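8/21/23

I spent the morning on the equipment plan for the coming year and am recording my position before the figures are revised again. The Stikcombe site has asked for a second folding station. The request is reasonable in outline, although the form submitted gives a price for the arms and very little else. I returned it with a note asking for the grippers, the spare cables, the table, the service agreement and the hours of staff time to be entered as separate lines.

Two quotations are now in hand. Endach offers a complete two-arm station with installation included and a service visit every quarter. Tretell offers the arms alone at a lower price, and leaves the mounting, the wiring and the training of staff to the buyer. On paper the second is the cheaper purchase. I am not persuaded that it remains so after the first year, and I have asked for both to be set out over the same period of 42 months, with parts and labor shown in full.

I then went down to the present station to see garment work under way, as I prefer to do before signing anything that concerns it.
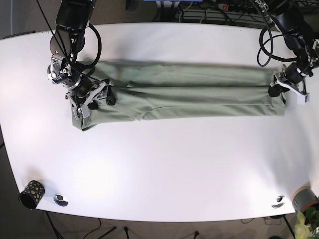
Should the department buy the second station outright, or lease it? A lease is the better course for the first year, with a fixed purchase price agreed in writing at the start.

My reasons are ordinary ones. The range of garments we are asked to handle has changed twice since the original proposal was approved, and the gripper fingers suited to one range may need to be replaced for the next. A lease lets us exchange parts without writing off an asset. It also moves most of the cost out of the capital budget, where there is little room before December, and into the operating budget, where there is a modest surplus. Endach has confirmed that it will lease. Tretell has not yet answered, and I have allowed them 10 working days.

The matter of spare parts took up more of the afternoon than I had intended. Purchase order 1612, which covered the replacement finger pads, was closed in error before the last delivery was entered, and the stock record has been wrong ever since. I have asked for it to be reopened. Until the record is correct we cannot say with any confidence how quickly the pads wear, and the allowance for consumables in the new plan is therefore an estimate. I have marked it as such – plainly, in the margin and in the covering memorandum – so that it is not later quoted as a finding.

On fabrics, I have asked that any trial carried out by a supplier include dark cloth as well as light. The sample list sent by Tretell consists almost entirely of pale cotton, and an acceptance test that leaves out black material would tell us little about daily use.

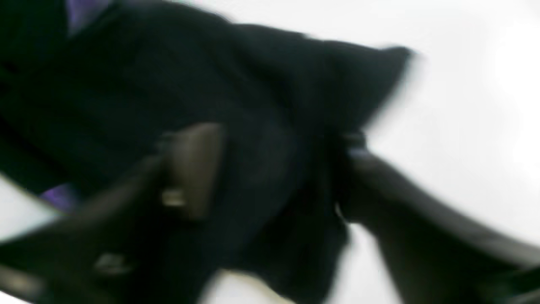
The same clause should require that garments be presented both flat and bunched, and that the supplier report every attempt, including those abandoned. I have drafted it in those terms and will ask the contracts office to confirm the wording. The earlier contract was silent on this point, and we had no ground for complaint when the results were presented selectively.

The Alhassan grant may be applied to equipment but not to service fees. I had hoped to charge the first year of maintenance to it and cannot. The shortfall comes to almost 7 percent of the plan as it stands. I would sooner delay the new storage shelving than reduce the service cover, and I have moved the shelving to the following year.

Still outstanding: the reply from Tretell on leasing, the insurance value for the present arms, and a decision on whether Stikcombe has enough floor space for a second table of the same size. I have requested a measured plan of the room. The revised budget goes forward once that plan has been received.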